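Teaching the small-parts bench at Netstead

Since July the packing bench has had a second job. People who used to box stationery all shift now spend part of it recording how they do it.
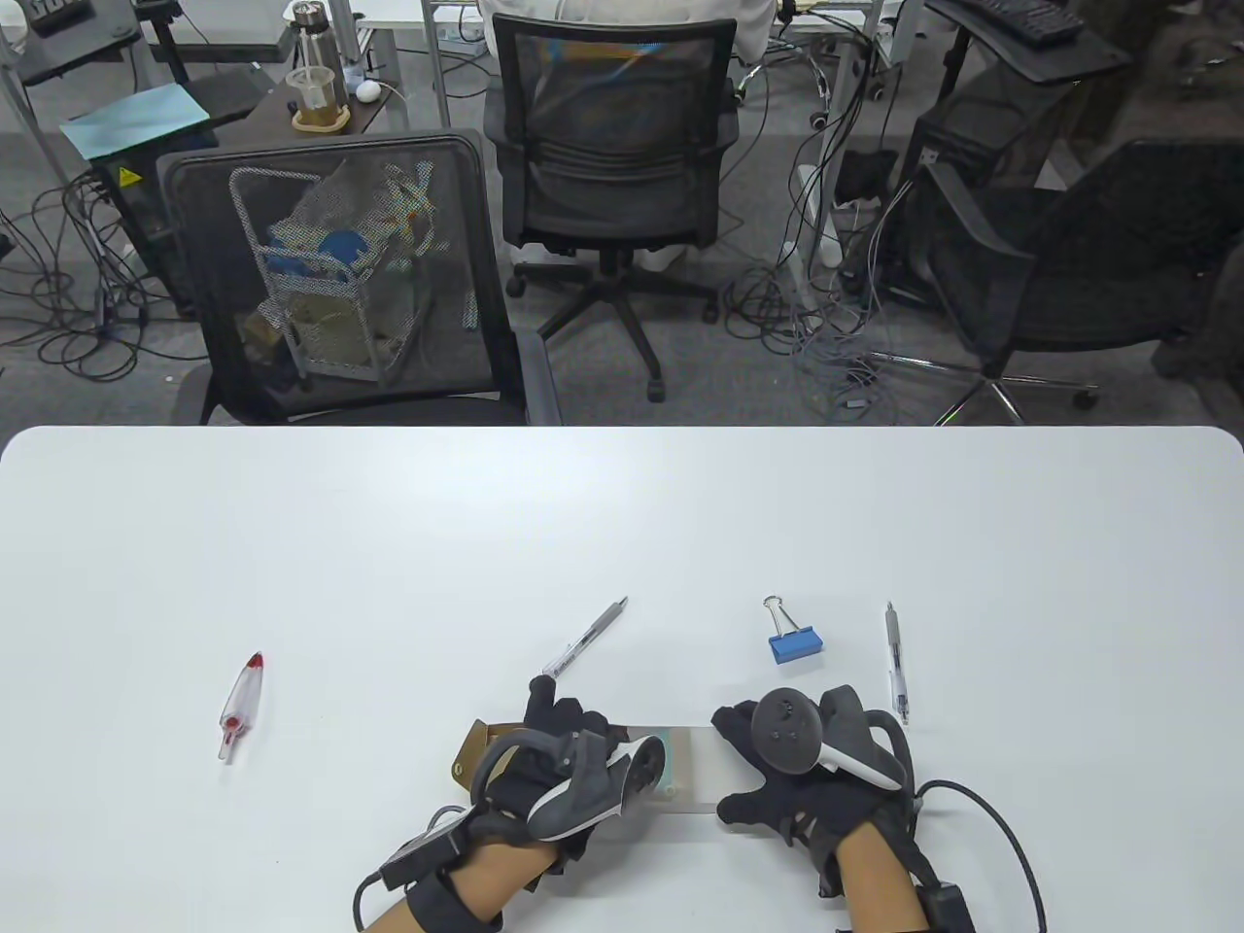
A session is 200 takes, split into 4 blocks. Pens, clips and boxes get moved between takes so the layout never repeats. Last month the bench logged 267 takes in its best session and kept 241 after review. The rest had dropped tracking or a fumbled grip.

The pay grade has not caught up. Recording is still booked as packing, and the Gemo timesheet has no code for it. Wrists get tired sooner than they did on the line — the extra weight is small, but it stays on. We asked for shorter blocks and got a longer break after the second one. I would still take the shorter blocks.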